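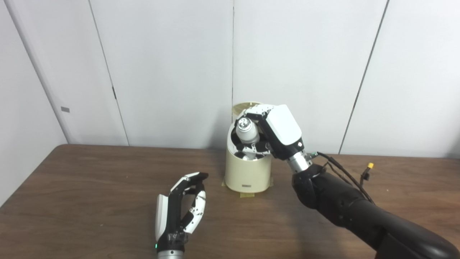

Report of a Visit to the Truldale Memorial Grounds
12 September 2024

Members of the Lastell Historical Society visited the memorial grounds at Truldale at the invitation of the Grounds Office. The party was received at the lower gate by Halina Nowicki, Keeper of Records, who accompanied the group for the full morning. The purpose of the visit was to view the grounds following the repair of the north terrace and to consider whether the Society should hold its annual remembrance reading there.

The grounds lie at the mouth of the Grerna ravine, where the road from town narrows and the creek passes under a low stone bridge. Visitors enter through a pair of limestone gateposts. From the gate a gravel walk climbs beside the water to the first terrace, shaded for most of its length by sycamores. The morning was overcast and very still, and the sound of the creek could be heard as far up as the chapel.

The first terrace holds the older markers, many of them belonging to families who worked the Bednarek quarry. The stone came from the same quarry, and it has weathered unevenly. On the markers that face the creek, the lettering is soft and in several places can be read only by touch. Those set against the bank remain sharp. Ms. Nowicki explained that the office no longer permits rubbings with wax or chalk, and that written copies of the inscriptions may be consulted in the records room. The written copies list 401 names, of which 96 have no surviving marker.

The party then proceeded to the north terrace, which reopened in February. The retaining wall has been rebuilt in its original line, and the steps have been reset with a handrail on the creek side. Members who knew the terrace before the repair remarked that the new stone is noticeably paler than the old. The Grounds Office expects the difference to fade over time and has decided against staining it. Two benches have been placed at the far end, looking back down the ravine toward town.

The chapel stands above the north terrace. It is a plain building with a single door and narrow windows along the east wall. Yurii Polishchuk, who leads the Society's writing circle, read there from his essay on his grandfather, a stonecutter at the quarry for most of his life. The essay dwells on a walk to the grounds in early winter, when the two of them looked for a name and did not find it. The room carries an unamplified voice well, although those seated nearest the door reported some difficulty when the wind rose toward noon.

After the reading, the group was shown the records room, located behind the chapel. The burial registers are kept in closed cabinets and may be seen by appointment. The earliest volume has suffered from damp along its lower edge, and researchers are asked to work from the copy. Members were invited to leave short written recollections of the grounds, which will be bound and kept with the visitors' books. Several did so before departing.

The following points are noted for the Society's consideration:

The chapel seats 200 persons, which exceeds the usual attendance at the remembrance reading.

There is no parking above the lower gate. Members who cannot manage the climb may be driven to the chapel by prior arrangement with the Grounds Office.

The grounds close at dusk. An evening reading would require written permission.

Food and drink are not allowed on the terraces, but may be served in the shelter by the bridge.

The Society thanks Ms. Nowicki and the Grounds Office for their courtesy. Members wishing to see the full text of Mr. Polishchuk's essay may request a copy from the Society's office in Lastell. The proposal for the remembrance reading will be placed on the agenda of the next general meeting.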